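Bench notebook, Salem room
August 3, 2026

Picked up the plate task again. The goal for this week is a clean set of teleoperated runs that Pulero can train on without us going back and relabeling. The January set was too messy for that. Start poses were all over the place, and half the runs had two or three regrasps that the model happily learned to copy.

Target is 429 usable episodes. The old instruction sheet said "tidy the plate," which every operator read in their own way. New sheet has one object and one verb per episode: pick the red cube, pick the green block, pick the small black and white one. The operator reads the line, presses start, does it, presses stop. If the line was wrong for the layout, the run goes in the reject folder and we move on. 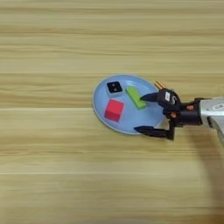

Blue plate, three blocks, gripper open at the right-hand side.

Rules for the start pose, so that I stop repeating them at the bench:

Gripper open, coming in from the right.
Keep the tabletop clear apart from the plate.
Blocks spaced so that a finger fits between any two of them.
Move the plate between episodes. A hand's width is enough.
No music stands, mugs or notebooks in view, mine included.

The recorder stops itself at 58 seconds. That was set for the longer tasks and I left it alone. A run that hits the limit gets thrown out whole. I tried trimming a few of those last winter and the action stream ended up shifted against the video, which took a day to find.

Erko wants the depth channel as well. It fills the disk fast and I don't see us using it before the first training pass. Left it off for now.

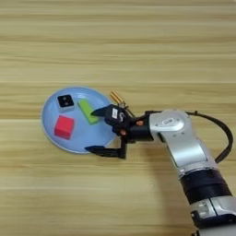 Truvstead wrote back on the shared page that slow hands are a bigger problem than bad layouts: in their own sets the operators paused before closing the fingers, and the policy picked up the pause and sat there. They suggest filtering on idle time before anything else.

Fair point, and easy to check. Added an idle column to the episode table. It counts the longest stretch with no joint motion before the first grasp command. Anything over two seconds gets flagged, and I will look at the flagged ones by hand before dropping any. Ran it on the last batch and got 37 flagged. Most of them look like the operator reading the instruction after pressing start, so the order on the sheet matters: read first, then press.

Also found that the episode names still carry the old task name. Fixed in the config. Old files stay as they are.

The variation list needs things that are not blocks. A brush is on it now, laid across the plate with the handle running off the bottom of the view. Long thin objects change how people approach, and the model has seen very few. With the brush in, the lines are "pick the brush" and "pick the red cube," and the second one matters more to me, as there is something in the way. 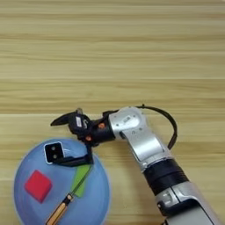 A comment from the Pulero side asks that we keep the brush runs in a separate split until the block runs train cleanly, and that we write down which runs had the brush as a distractor and which had it as the target. Mixing the two under one label cost them a retrain once.

Done. Two new columns, target and distractor, both filled from a drop-down so nobody types "bruhs" again. The brush split is held out until the first pass is through.

Settings for the first pass, copied here so they are in one place: 2000 steps as a smoke test, wrist and head views both in, no depth, flagged runs left out. If the loss looks sane I start the long one overnight. If it doesn't, check the timestamps first, then the gripper channel — last time the open and closed values were swapped in one file and that was enough to spoil the grasps. 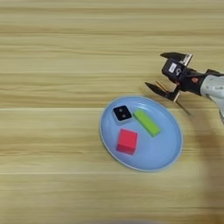 After the smoke test, the thing to look at is the approach. The January policy always went for the middle of the plate and corrected late. With the plate moving between episodes it should have less reason to do that.

Still open:

Ask Erko how long they can wait for depth.
Print the new sheet and take the old one off the wall.
Back up the batch before anyone touches the config again.
Recheck the head view calibration.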